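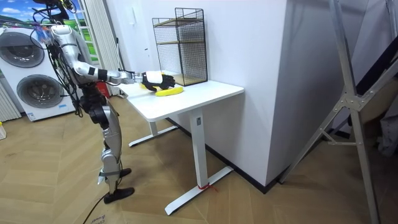 Home Office & Small Spaces

The Standing Desk That Does Everything

I have become a complete convert to the plain white standing desk, and I don't even mean for working! Mine has been a laundry folding station, a gift wrap counter, a seed-starting bench and (most days around lunch) a place to park a banana and a cup of tea. If you have one sitting in a spare room with a dead laptop on it, please give it a second life. These are the habits that have made mine so pleasant to use.

Push storage to the back, and go up

A desktop fills up sideways before you know it. A tall rack against the wall at the back fixes that in one go. I love the black wire mesh kind with light wooden shelves and an open front – you can see what you own, it takes up very little of the top, and the wood keeps it from looking like a store display. Stand it right up against the wall and leave the front half of the desk completely free.

Mine came flat-packed from a little shop in Tivolville and the panels were a bit bowed. Lay the panels on the floor, set a few heavy books on them overnight, and they go together much more easily the next morning. Tighten everything by hand first, then go around again with the tool.

What goes on which shelf? Light, pretty, rarely needed things on the top one. The lower shelf gets the stuff you reach for every day, and the base gets anything heavy. If small items slide around, cut a piece of shelf liner to fit. I use the ribbed kind and it lasts for ages.

Mesh gathers dust in every single little square, so don't bother with a cloth. A dry, soft paintbrush, 2 inches wide, gets through the grid in a couple of minutes. Do the top first and work down, then wipe the desk last.

Keep the white top white

White desks show everything, but they clean up beautifully if you get to marks early. My order of attack:

Warm water and one drop of dish soap, on a cloth you have wrung out really well.
Baking soda mixed with water into a soft paste for tea rings. Rub with a fingertip, very lightly, and try it in a back corner first.
Rubbing alcohol on a cotton ball for ballpoint pen, again with a corner test.

Dry the top with a towel afterward, especially along the edge. Skip the scrubbing sponges entirely! I dulled a patch the size of a saucer on my first desk, a Cestberg I got secondhand, and I looked at that patch every day until I passed it on.

About that banana

Fruit on the desk is a wonderful idea, as long as it's today's fruit. One banana, out where you can see it, gets eaten. A whole bunch gets forgotten behind the monitor. Keep the rest in the kitchen, away from the apples if you want them to stay yellow longer, and put a small plate under anything that has gone soft. Banana peel goes straight to the kitchen too (you will smell it by three o'clock if it doesn't).

Sort out the floor

Long T-shaped feet make a desk nice and steady, but they do stick out, and a cable wandering across a wood floor near one of them is a stubbed toe waiting to happen. Run what you can along the wall. Anything that has to cross the room goes under a low floor cover or gets taped flat with cloth tape for the day.

Loose ends of string and ribbon are the other thing to catch. I tie a bit of red string to a desk leg myself now and then, as a marker for which side faces the wall when we move things to mop – a very handy trick! Just trim the tails short so the vacuum can't grab them. When you're finished with it, snip it off with blunt-nosed scissors so you don't nick the finish.

Stick felt pads under the feet if you slide the desk a lot. Wipe the undersides and let them dry completely before you press the pads on, or they will be off again by Tuesday. I buy the Jemus sheets and cut them to length, and a strip 8 inches long covers one end of a foot with a little left over.

Once a month

Check the bolts where the legs meet the top. Lift the rack down, wipe behind it, and look at what has been sitting on the shelves untouched. The last time I did this I found three rolls of tape, a tin of buttons and the good scissors I had already replaced. The tin is now on the top shelf, and the spare scissors live in the kitchen drawer.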